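3.2 Stocking and feeding

The nine ponds at the Pikilari site were stocked in the last week of December, before the rains, with fingerlings from a single hatchery batch. Fish were moved in covered tubs and left to float in the ponds for half an hour before release. We put 1,598 fish into the ponds in total. Numbers per pond were set by surface area, so the two smaller ponds at the northern end received fewer fish than the others. No fish were added later to replace losses.

Feed was a sinking pellet bought from one supplier, Smits, in a single order. Three ponds were fed by hand twice a day, three were fed from demand feeders, and three were fed by hand once a day with the same total ration as the first group. Treatments were given to ponds by drawing lots, except that pond 7 could not take a demand feeder on account of its steep bank. It was placed in the once-a-day group and the lots were drawn for the remaining eight. We return to this in section 5.

The ration was worked out from the average weight of a sample netted from each pond every fortnight. Between samplings it was held constant. Uneaten feed was checked by lowering a mesh tray to the bottom at the feeding point and lifting it an hour after feeding. Where more than a handful of pellets remained on two days running, the ration for that pond was cut by a tenth until the next sampling.

3.3 Water clarity and green water

Clarity was read with a disc on a marked pole at the same point on each bank, in the morning, by the same person where possible. Floor Hoekstra took most of the readings and Teun De Smet took the rest. For the first fortnight both took readings on every pond without seeing each other's figures, and the difference between them was small enough that we have not corrected for it.
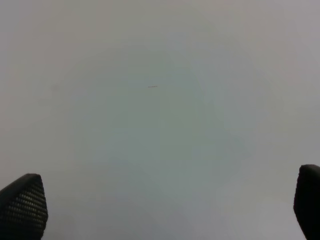 Figure 4. Close view of a pale surface, with slight differences in tone.

Clarity fell in all ponds over the first month and then settled. The ponds with demand feeders were the greenest from the fifth week onwards. The two hand-fed groups were hard to tell apart until the warmer weather, when the once-a-day ponds began to lose clarity faster. Pond 2 cleared suddenly in the eleventh week and stayed clear for eight days, after which it went back to a reading close to that of its neighbours. We found no dead fish during that time and the oxygen readings were normal, although the meter was out of use on two of the mornings.

Roughly 49 litres of water were taken from each pond over the study for settling tests. The samples were left to stand overnight in tall jars and the depth of the settled layer was read against a ruler. Settled matter was greatest in the demand-fed ponds, in line with the tray results, which also showed more waste feed there. It should be said that the demand feeders were knocked by birds, mainly in the early morning, and that some of the waste must be put down to this. A wire guard was fitted to each feeder in the sixth week. Waste dropped afterwards but stayed above that of the hand-fed ponds.

3.4 Growth and losses

Fish in the twice-a-day ponds were the heaviest at the last sampling on Sun 7 July, followed by the demand-fed ponds. The gap between these two groups was narrow, and it was not present at every sampling. Fish fed once a day were lighter and also more mixed in size. Larger fish were seen to hold the feeding point for most of the meal in these ponds, and smaller ones came in only at the end.

Losses were low in eight ponds. In pond 5 we lost 100 fish within three days during a spell of still, hot weather. Oxygen at dawn on the second of those days was the lowest we recorded anywhere on the site. A paddle aerator was brought over from the Tonudine ponds that afternoon and run each night for a week, and losses stopped by the fourth day. Growth figures for pond 5 are given in the tables but have been left out of the group averages, as the remaining fish had more room and more feed per head than those elsewhere.

Labour was recorded in minutes per pond per day. Filling and cleaning the demand feeders took less time than feeding twice by hand, but more than feeding once.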